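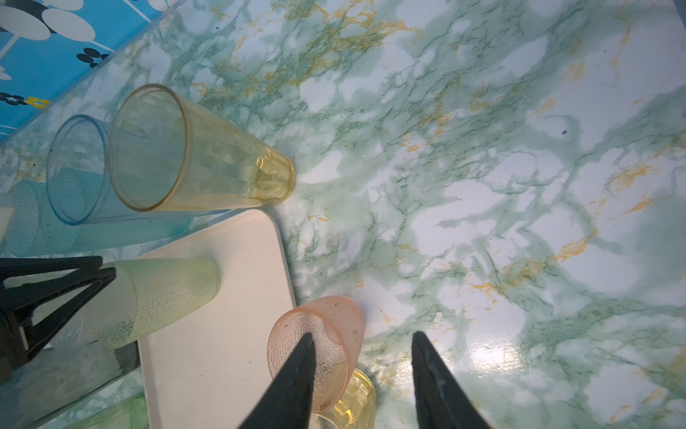

Tumblers: sorting, stacking and storage

Members who use the hall kitchen will know that the plastic drinkware has never had a fixed home. Tumblers have been put away in whichever cupboard was open, in stacks of whatever height would fit. Craig Leckie went through all the cupboards last month and counted 212 usable tumblers. He also set aside 4 that had split at the base, and these have gone in the recycling.

The arrangement set out below applies from now on. It covers the translucent plastic only. Glassware stays in the locked cabinet and is still signed out through Wilma Guthrie.

Stacking

The tall tumblers have a smooth tapered body and a narrow base with angular facets. The facets matter for stacking. If a cup goes in on a lean, the base wedges against the wall of the cup underneath and the two can be hard to part. Lower each one straight down and let go. Don't press or twist.

Stack to a maximum of six. Higher stacks fit the shelf but tip when the door is closed. Keep like with like: a tumbler of another make will often sit inside ours, but the rims don't line up and the stack ends up crooked.

If two cups do jam, stand the lower one in warm tap water for a minute and fill the upper one with cold. They should then pull apart by hand. Please don't use a knife on the rim. Two of the split cups had cut marks on them.

Surfaces

A tumbler on its side will roll in an arc and come back towards the base end, so allow some clear bench when you are laying them out. Polished tops are the worst for this. The marble-patterned top in green and white is glossy enough that a cup can slide with very little push, and a clear or amber cup is easy to overlook against the yellow veining. Work from the back towards the front and stand every cup upright before reaching for the next.

Wipe the top with a damp microfibre cloth and a drop of dish soap, then dry it. No cream cleanser and no scourers, please. Cream cleanser dulls the finish, and the haze doesn't polish out. The blue flowered wallcovering takes a dry cloth only. Water gets in behind the edges and lifts them.
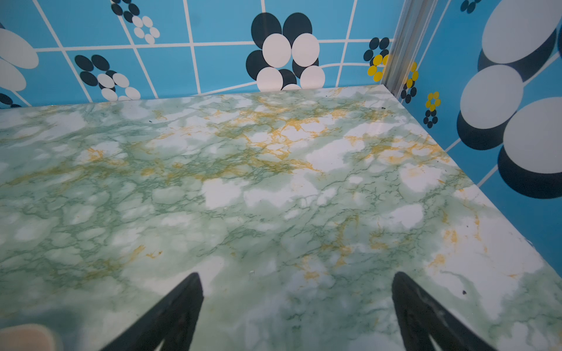 MOFFAT, October

Skye Baird has drawn up the tray system, which replaces the loose stacks on the trolley. Each table setting is now made up on its own tray ahead of time, with the cups grouped by table. On the day, the tray is carried out whole and comes back the same way.

The trays are the Masance rectangular type, ordered through Grestetti at the same time as the new shelf liners. Hamish Purves checked them against the trolley and they fit lengthwise only. Load the bottom shelf first. With the top shelf full and the bottom empty, the trolley is unsteady going over the door strip.

For setting up:

Put the tray down first, in the middle of the work area, and bring the cups to it.

Check each cup against the light for cracks, starting at the base. Hairline cracks show up well in translucent plastic.

Sort by colour before counting.

Leave a finger's width between cups while they are drying. Cups that touch hold water where they meet and will mark. 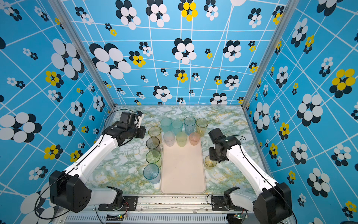 Translucent cups grouped around the cream tray.

Washing

Top rack only if you use the dishwasher, on the short cycle, with heated drying switched off. The long cycle has already clouded a number of the older cups. Hand washing is better where there is time. Rinse twice, as detergent left in the facets dries to a white film that looks like a scratch.

Don't dry the inside with a tea towel. The lint clings to the plastic and has to be washed off again. Stand the cups on a rack and leave them.

Storage

Plastic drinkware now lives in the two cupboards left of the sink, tall tumblers on the lower shelf. Trays go upright in the slot beside the Dekura urn. The urn needs clear space on its vented side, so nothing else is to be stored there, including the tea towels.

Periklis Tzanetos has the spare key and can open up from 4 pm on setup days. Broken or missing cups should be written in the book by the door, with the colour and the number, so that replacements can be added to the next order.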